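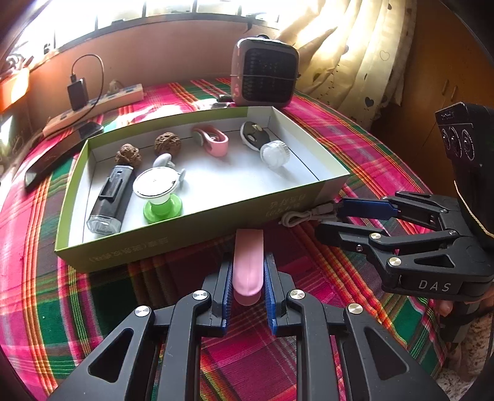
Kylie Pearce reckons the Bredov wheel is too heavy for anyone who plays in short bursts, and she told me so under my last post before I'd even finished setting the thing up. She's had hers on a shelf since March. Fair enough, Kylie, but I've now put 80 hours into mine and I'm keeping it.

I race mostly on the couch after dinner, a bit of rally, a bit of touring cars, and a lot of Tusano Coast (still my favourite, and yes, I know the servers are on their last legs). My old wheel was a hand-me-down with a dead patch in the middle where you could wiggle it and the car would just ignore you. So anything was going to feel flash after that!

The force feedback is the good bit. You feel kerbs properly, and when the back steps out you get a little warning through the rim before it goes. On gravel it's a bit much on the default setting, and my wrists were sore the first weekend, so I turned the strength down to just over half and left it there. The rim has a nice stitched grip and the paddles click loudly enough that my partner has asked me to stop racing after ten.

Pedals, hmm. The brake is great, nice and firm. The throttle is too light and I can't find a way to stiffen it without pulling the whole unit apart. They also slide on floorboards. I shoved mine up against the skirting board, and Minoru Iwasaki, who races in the same Thursday league, uses a rubber mat from the hardware store. His colour choice is terrible but it works.

Software is where I got grumpy. The Dona app wanted an account, then an update, then another update, and it forgot my profiles twice. Once they're saved to the wheel itself you can ignore the app completely, which I do.

I paid 600 dollars on sale, and it's normally about 1,000. At full price I'd have a good look at the Bautista first, as it comes with a table clamp in the box and Bredov make you buy theirs separately (cheeky). At the sale price I'd buy it again.

Four stars. I'd give it another half if somebody fixes that throttle spring.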